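Set Visit: Rillby Stages, Season Two of Sotham
Filed under: TV, Behind the Episodes

The open day at Rillby started at 9 a.m. on a Friday and covered three of the five stages used for Sotham. Visitors were taken through in groups of 12. Phones were sealed at the gate and returned at the exit.
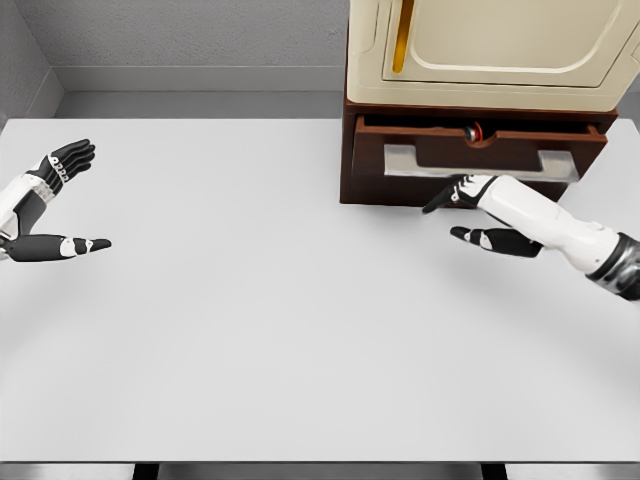

Stage 2 holds the police station, which viewers will know from all but one episode of the first season. The set is built as a single connected unit: front desk, corridor, two interview rooms and the chief's office. Walls on the corridor side are hinged in eight-foot sections, so a camera can track from the desk to the office without a cut. The long take in the season one finale was shot this way. According to our guide, line producer Anselmo Holanda, it took 14 attempts over two days, and the ninth was used.

Stage 3 was being relit for the Mendonça house. The kitchen has been rebuilt with a raised floor to match the exterior location, where the back door sits two steps above the yard. The mismatch was visible in episode four and several viewers wrote in. The staircase still goes nowhere; the upper landing is a separate set on Stage 5, which was closed.

The prop store occupies 3000 square feet behind Stage 3. Each item has a numbered tag and a scene list. The Bukard case file, seen for a few seconds in the pilot, is item 2313 and contains 89 typed pages. Holanda would not say whether it returns this season. The tag had a new scene list attached, folded shut.

The last stop was a screening of one finished scene from the premiere, an interview room exchange with no music. The sound mix was temporary. Dialogue was clear, and the room tone was noticeably lower than in season one.

Lunch was in the crew tent. Parking is limited, and the 191 bus stops at the east gate twice an hour. Season two starts in December.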